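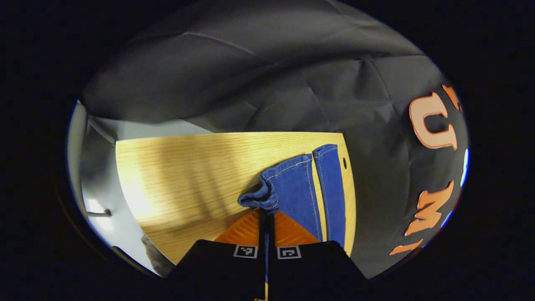
Why do households fold jeans lengthwise before they make them shorter? In our material the usual explanation is that the two legs must lie one on the other first, so that the seams meet and the later folds stay flat.

4.2 Folding of heavy trousers

Denim was treated as a separate group in the analysis, because it behaves differently from shirts and towels. The cloth is stiff, the side seams are thick, and the hem is the hardest place to press down. Torvik made the same remark in his earlier notes from Trindstead, where jeans were often left to the end of the folding work and put on the shelf last.

Figure 3. Folded blue jeans on a light wooden board. The hem of the flatter leg shows double stitching in a pale orange-yellow thread; the cuff end of the other leg is crumpled.

The full record from Zevosside and Bråten has 2,507 folded items. For trousers we separate two ways of working. In the first, the person holds the garment at the waist, lets the legs hang, and lays it down already halved. In the second, the garment is spread on a surface and one leg is brought over the other. The second way takes more space, but participants in Bråten preferred it for jeans – they said that the seams are easier to see when the cloth is lying down.

The cuff needs some attention in both ways. A leg can be straight along most of its length and still be gathered at the end, as with one of the legs in Figure 3. When such a cuff is folded inside, the pile becomes higher on one side. Several participants smoothed the hem with the flat hand before the next fold, while others turned the whole garment and started from the cuff.

We coded a corner as square when the edges met without a visible wrinkle. This rule worked well for thin cloth. For denim it was less clear, and the two coders had to discuss many cases again in March. The disagreements were mostly about the hem, where the double layer makes a small step that one coder had first read as a wrinkle. The coding guide from Loseck does not mention this step, and we added a line about it before the remaining trousers were coded.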